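Gritenmont finishes service on two-arm kitchen cell

October 18, 2019

Gritenmont has put its two-arm kitchen cell back on the schedule after a service stop that covered the cable runs, the gripper fingers and the base mounts. The cell, known in the building as Ditent, handles tableware and food items on a wooden table and had logged 3000 cycles since its last full check in January.

The stop was called after the left arm began to report position errors at the wrist. The errors were small and cleared on restart, but they came back more often when the arm reached high over the table. Aitana Rivas, who maintains the cell, traced them to the gripper cable. It had been tied too close to the last joint, and at full wrist rotation it pulled on the connector.

Both arms now carry their cables in a longer free loop. The tie points were moved back along the arm body, and the connectors were reseated and checked for play. The loop has to be long enough for full rotation and short enough to stay clear of whatever is on the table - the first length tried on the right arm sagged into the work area and was taken in.

The gripper fingers were removed, cleaned and refitted. Starch is the main problem in this cell. Cooked rice leaves a film on the finger pads that dries hard, and a dry film lowers grip on smooth items such as bowls. The pads had last been changed 336 operating hours earlier and were replaced on both sides. Rivas has also shortened the interval between wipe-downs, which are now done at the end of every run.

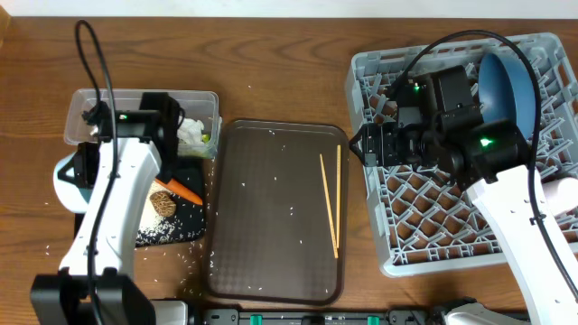

The two-arm cell with its tray, chopsticks and dish rack. The right gripper is at the blue bowl in the rack.

The base mounts took the most time. Both arms were unclamped, the rail was cleaned and the clamps were tightened again to the value in the service sheet. Moving a base by even a small amount shifts every taught position, so the arms were re-zeroed and then run against a set of 119 reference points. Of these, 18 were outside tolerance on the first pass. All were on the right arm and all were at long reach. A second adjustment of the right base brought them in.

Grip force was set last. The cell uses separate values for hard tableware and for food, and the food value had drifted upward over several months of small edits. It has been returned to the original setting and locked. Changes now need an entry in the log, with the old value, the new value and the item being handled.

Spare pads and connectors for the cell come from Stuvutent, which has changed the connector to a type with a screw collar. The new part fits the existing cable. Gritenmont has fitted it on the left arm only and will leave the right arm as it is until the next planned stop.

A second cell of the same layout is being assembled at the Robles site - it will use the revised cable routing from the start. The service sheet has been updated with the new tie points and the wipe-down interval. The next full check of Ditent is planned for January.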